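Hand-held gripper build, finger pads not fully closing
Posted in: Shared Shop Builds

dotska_bench
Second hand-held gripper is together at the Hiscombe shop. View from the camera on mine, jaws almost shut:

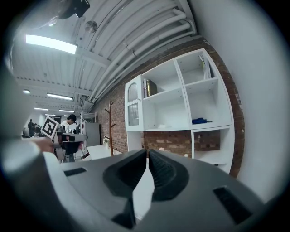
Pads nearly closed, the other unit with its tag on at left.

The pads are the ribbed kind, printed in black flex filament. Mine stop with a narrow gap between them and I can't get rid of it. Trigger is at the end of its travel. Is that the linkage or the pads?

nutard
Linkage. I had the same thing on mine. The trigger bottoms out before the fingers do. Take 2 mm off the stop and try again.

kettle_lid
I wouldn't cut anything yet. Flex pads shrink a little and the gap could be all pad. Close it without the pads on and measure.

nutard
You can measure all day. The stop on that body is too tall. Everyone who printed the June files ended up filing it.

dotska_bench
I printed the June files. Will check without pads tonight before I file anything.

rowhouse88
Different question. Is your tag flat or tilted? Mine is flat on top and I lose it when I turn my wrist.

dotska_bench
Tilted, on a printed wedge. Lighting matters too. We have long fluorescent fixtures and I had to drop the exposure before the tag would read.

kettle_lid
Fix the exposure at one value and leave it. Auto will drift every time you point up at the lights.

rowhouse88
What did the two cost you?

dotska_bench
3,450 for the pair with cameras. The Hầu boards were 300 of that and I could have gone cheaper.

nutard
That's a lot for something you squeeze by hand.

dotska_bench
Most of it is the cameras.

dotska_bench
Checked it. With the pads off the fingers still don't meet, so it is the stop. Some of the gap is the pads too, they came out thin at the tips. Filing first, then new pads.

kettle_lid
So both. Print the pads at full infill this time.

nutard
File a bit at a time. If you go past it the spring pin comes out.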